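Print this item
E-mail to a friend

ROBOTICS CLUB: Folding season is here

Quick one this month, practice starts in 20 minutes and I still have to find the key to the supply closet.

The Meteden team is signed up for the laundry event at Dranton. 18 clubs so far, which is more than last year and more than the Dranton gym can really hold, so expect a long line for parking. Doors 8 a.m. Saturday. Check-in closes at 9 and they mean it this time.

For new families: the event is folding. Each team's arm gets 5 pieces of clothing and a flat surface, and has to turn them into a stack. Points for squareness, points off for anything on the floor. The arm learns from recordings the kids make at home with the hand grippers, one in each hand, same yellow fingers as on the arm. More recordings, better arm. We need 200 good ones before the cutoff. We have 53. So.
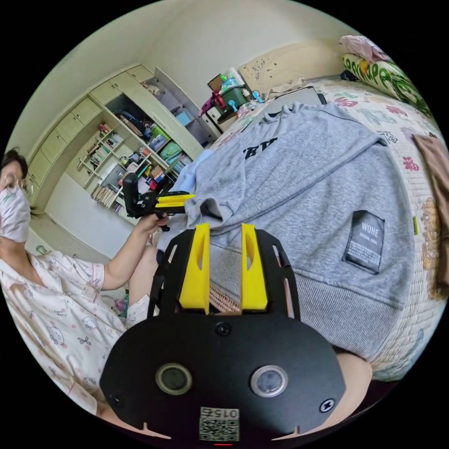

Home recordings go faster if you stick to one kind of garment per session. Do all your T-shirts, then all your sweaters, don't mix. Sweatshirts are what we're shortest on, and the thick ones are where the arm messes up most, it grabs one layer and leaves the other behind. A bed is fine to work on, patterned cover and all, no need to clear a table or buy anything. Gray sweatshirt with lettering on it, perfect, we want prints and patches in the set as well as plain. Lay it flat first, then pinch up a real fold of fabric with the fingers before you move. Slow. If you drop it leave the drop in and start a new recording after. Pajamas are an acceptable uniform.

Please label your files!! Last name, garment, number. We had a whole batch called "new" and "new new" and Sorcha Quinlan spent most of an evening sorting them out. Thank you Sorcha.

Grippers go home in pairs. Sign them out on the clipboard by the door, both numbers, and bring them back the next practice charged. Someone has had the spare charger from the Lelen meet since April. Check your bags please.

The arm itself (Ackah, the kids voted, I was outvoted) is back together after the wrist problem. It did three towels in a row at the last practice and then threw the fourth one at the whiteboard. The older group is working on that. If your kid says they need to stay late this week that is why.

Still need: two drivers for Dranton, one folding table, old sweatshirts in any size that we can keep. Bag by the door is fine. No zippers untill after the meet.

Snack sign-up is on the same clipboard, second page, its mostly blank.

Print this item
E-mail to a friend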